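Service Desk – Packing and Returns
Ticket 170: Sealing tape lifting on black gift boxes
Status: Open, awaiting supplier
Category: Packing materials
Products affected: Trimari box (solid black), Trimari tray box (black with white rim)

Summary

The packing room has reported that the silver tape supplied by Folimport does not hold on the black boxes. The tape is laid across the top of the box and pressed down by hand. In the reported cases one end comes up again before the box reaches the dispatch shelf. The fault was noted on 19 boxes from the September delivery. Boxes from the earlier delivery are not affected.

The customer, Selluvano, has asked that no box leave the building with raised or creased tape.

Step 1. Inspection at the packing table

The table was kept in normal use during the inspection. The solid black box was set on the left with a strip of silver tape running diagonally over its top. The tape is slightly crumpled at one end. The flatter box with the white rim was placed beside it for comparison. Its recessed insert was left in position.

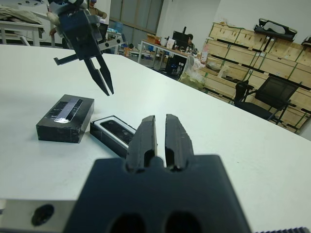 Step 2. Cleaning of the surface

The white table top showed light smudging and staff were asked to wipe it down before each batch. A dry cloth is to be used on the boxes themselves. Spirit cleaner must not be used on the black finish – a previous trial left dull patches which could not be removed.

Result: some improvement on the solid box, none on the rimmed box.

Step 3. Change of tape

A roll of Iwasaki tape of the same width was drawn from stores and tried on six boxes, with each strip pressed down for 30 seconds. All six were still sealed at 16.00. The stores balance for this tape is one part roll, so it cannot be issued for general use at present.

Step 4. Other items on the order

The desk was also asked to confirm whether the translucent grey block can be packed under the same instruction. It has straight, crisp edges and a smoky tint, and tape applied directly to it would show. 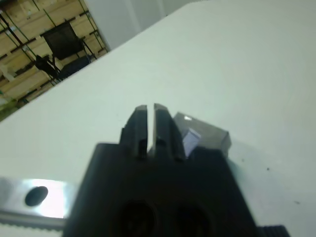
Until further notice the block is to be wrapped in tissue and the tissue closed with a paper label. No tape of either make is to touch it. The packing sheet has been amended at line 4, and the old version should be taken down from the wall.

Actions outstanding

Folimport to confirm the batch of the September rolls and to replace them if faulty.
Stores to obtain a price for 1000 metres of the Iwasaki tape.
Packing room to set aside any box on which the tape has lifted, unopened, with the ticket number on a slip.

Further cases should be added to this ticket and not raised separately.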